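Water for the Upper Parishes

Skomness has drawn its water from the same hillside springs since 1645, and the parish records show that disputes over them began almost at once. The present scheme, approved in March, will bring over 1000 households on to a single supply managed from Clellalbridge.

Elin Wynne, who chairs the district water board, regards the change as overdue. Two of the older springs fail in most summers, and residents must then carry water home from the standpipe.
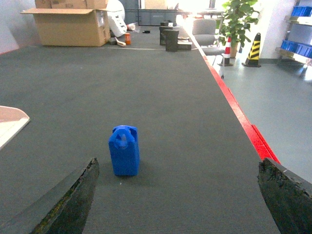 A small blue jerrycan with a moulded handle.

The board advises households to keep a reserve of drinking water until the new mains are complete.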